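Bench-clearing robot still slower than the apprentice

A hardware supplier that promised its workshop robot would be putting tools away by autumn now says July, and even then only for what it calls selected benches.

Perklow has been telling small repair shops for a year that end-of-day tidying is the chore machines will take over first. Hammers in one tray, loose bits in another, screwdrivers back where they belong. It sounds easy enough until you ask for the numbers.

The company's own summary, handed out to prospective customers this week, covers 269 simulated clean-ups. The arm finished 146 of them without a tool being dropped, missed or put in the wrong tray. Every one of those runs took place inside a computer, on a rendered bench with a mallet, a screwdriver, a hex key, two shallow trays and a few small pieces lying about. 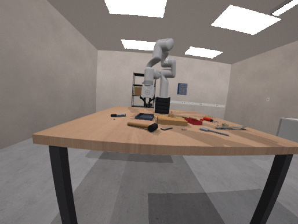
Brultow, 23/05/2025. Nuwan Pathirana has run the Gunawardena repair shop on the edge of town long enough to have sat through several of these pitches. He read the summary at his counter and was not moved.

"My bench has grease on it, and sawdust, and somebody's lunch," he said. "I'd like to see it pick up a hex key off that. The apprentice does the lot in the time it takes me to cash up."

Perklow says simulated practice is cheap and lets the arm rehearse far more layouts than a real shop could offer. Fair enough. It has not said how many of those layouts have been tried on a physical bench, and a spokesperson did not answer when asked on Thursday.

Price is the other sticking point. Rental is quoted at $1,721 a month, with a minimum term of 58 weeks and the trays charged separately. Prenik, a rival that offered a similar service to bicycle shops, quietly dropped it last year and has gone back to selling pegboard.

Pathirana has bought some of the pegboard. He says it's pretty good.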